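4. Recording episodes in a new room

Read this section before you collect examples outside the bench area. It applies to Kistell arms running Poseo recorder version 2 or later.

4.1 Before you start

1. Park the base and lock the wheels. Check that the arm can reach the floor without the cable pulling tight.

2. Open Poseo and choose New Room. Type a room name that other operators will recognize, such as "break area, north side."

3. Set the head camera to its default tilt. Do not change the tilt again until the room is finished.

4. Move the arm to the ready pose, with the fingers pointing up, and press Hold.

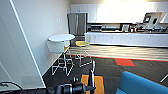
5. Leave the furniture as it is. Chairs, stools and counter clutter are useful to the model, and the Vida training set was short on them until the October update.

6. Wait for the exposure light in Poseo to turn green. Bright cabinets and windows can keep it amber. If it stays amber, turn the base a little and try again.

CAUTION: Keep feet and bags out of the arm's reach while Hold is off. The arm moves as soon as you take the leader handles.

4.2 Recording

1. Press Record, wait for the tone, then start the task.

2. Work at an even speed. Small corrections are fine and should be left in. If you drop an object and can reach it, pick it up and carry on -- the recovery is part of the episode.

3. Return to the ready pose and press Stop.

4. Mark the episode Good, Partial or Discard. Partial episodes are uploaded but are not used for training until they have been reviewed.

5. Repeat until the room counter reaches 68.

NOTE: An episode longer than 324 seconds is split into two files. Both carry the same label, so mark it only once.

4.3 Uploading

Connect the recorder to the Woltavo dock and select Send All. The recorder holds 2,000 episodes. When it is full, Record is grayed out until an upload finishes. Do not unplug the dock while the blue bar is moving.

If an upload stops partway, select Resume -- do not select Send All again, as this creates duplicate files.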